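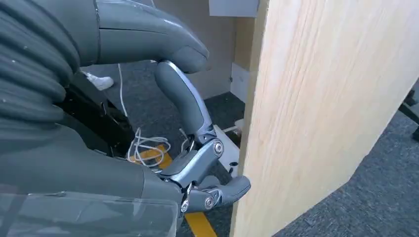

**To:** Hernlow teleop list
**Date:** March 6, 2024
**Subject:** Re: flat things and the thumb problem

Hi all,

Sorry for the slow answer, I wanted to get a decent stretch of driving in before I opened my mouth. The question from the Asberg group was a good one and I think it got a bit buried under the glove calibration thread, so I'm quoting it again:

> We're getting nice demonstrations on mugs, bottles and blocks with the Ruvska glove, and terrible ones on anything flat. Cards, lids, thin boards. The operator can do it with their own hand without thinking, then puts the glove on and fumbles for a minute. Half the time the fingers close behind the object and it shoots off the table. Is this a retargeting problem, a practice problem, or are we just asking too much of the hand? Also, do you throw out the fumbly ones or keep them? We have 113 recorded so far and I'd hate to bin most of that.

Short version: bit of everything, and don't bin them yet.

Longer version. With a mug you can be pretty sloppy. You send the hand over, you close your fist, and the shape of the mug does the rest of the work for you. A board has an edge and that's all you get. If your fingertip is a little too far in, you're pushing the face and the whole thing wants to swing. Too far out and you close on air. When I use my own hand I feel the edge long before I see it, and the glove gives me none of that, so I end up doing everything by eye — and my eyes are in the wrong place, standing off to the side like I'm watching someone else park a car.

The thing that helped me most was switching to the wrist view for the last bit of the approach. I get the arm into the neighborhood while looking at the real thing, then I look at the monitor and stay there until I've got contact. Going back and forth is what kills me. Every time I look up I move my hand a tiny bit without meaning to, and the robot faithfully copies it!

The wrist view has its own annoyances, of course. On our hand the fingers take up a huge part of the picture once they start to close, and whatever you're trying to grab is hiding behind them right when you want to see it. I've gotten into the habit of bringing the hand in a little open and a little tilted so I can still see the edge past the fingertip. It looks clumsy from outside. The grasps are better though, and the policy only ever gets to see what the camera sees, so I figure if I can't find the edge in that view then it's unfair to expect the network to.

For boards I've also stopped trying to grab straight away. I put one fingertip on the edge down low and just rest it there. Let the arm settle, let my own shoulder settle, then bring the rest of the fingers in. Before that I was closing everything at once and getting whichever finger arrived first, which meant a different grasp every time. I did 28 in a row the new way and they looked like the same person did them. The older ones look like a committee.

Cards are a different animal. The board at least has some size to it, and you can shove it a bit and still recover. With a card I go for a pinch near the bottom and leave the rest sticking up, and I try very hard not to squeeze. The glove makes you squeeze! There's nothing between your fingers so you keep going until something stops you, and what stops you is your own thumb. I now hold a scrap of foam between my real finger and thumb while I drive. Sounds silly, costs nothing, and my hand stops where it should. If your retargeting is set up differently you may need thicker or thinner foam, so play with it.
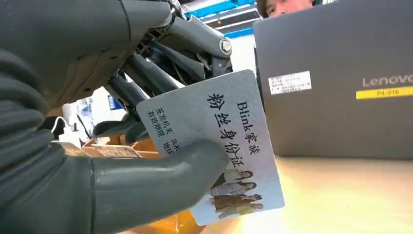
One reply that came to me off-list, from the Juntunen side, was that the foam trick is fine for a person but hides a calibration fault, and that a properly scaled thumb would need no foam at all. They redo the thumb at the start of every session, touching it to each fingertip in turn, and it takes them 13 minutes. Their argument is that two operators with different foam are teaching the robot two different pinches, and you won't find out until training.

I think that's fair. I'd still keep the foam, but I've started doing the thumb calibration first and it did let me go down to a thinner piece. So thanks for that, and please post it to the list next time, other people would like it too.

About throwing things out: I sort into three piles. There are the clean ones. There are the ones where I missed, backed off, and got it on the second go, and I keep those and like them, they show the robot how to get out of trouble. Then there are the ones where I was obviously lost and waving around, or where I paused for ages to scratch my nose (it happens), and those go. The test I use is whether I could say out loud what I was trying to do at each moment. If the answer is "no idea," out.

I wouldn't chase a big number either. Somebody on here was aiming for 1,000 demos of one card pickup before training anything, and I'd much sooner train early on a small pile and see what it gets wrong. Ours kept closing too high on the card, and sure enough when I went back through the recordings I was closing too high whenever I got tired. I take more breaks now.

A few leftover bits from my notes:

- Start each one from a slightly different spot. I know the reset pose is comfy. Move anyway.
- Turn the card now and then between recordings, and lean the board at different angles. I forgot this for an entire afternoon.
- If the glove starts lagging, stop the recording. You'll compensate without noticing and then that's in the data.
- Write down who drove. We didn't at first and I regret it.

What I still can't do reliably is pick a card up when it's lying flat on a table. I've tried sliding it to the edge and catching it as it hangs over, which works when I do it slowly and not otherwise. If anyone has a way that doesn't need a table edge, I'd love to hear it. I'm hoping to have another go in April once we have the new fingertips on, and I'll post the clips whichever way it goes.

Asberg folks, if you want to send me a handful of your worst ones I'm happy to look through them. Wrist view and glove log together, please, I can't tell much from one without the other.

Cheers from the messy end of the lab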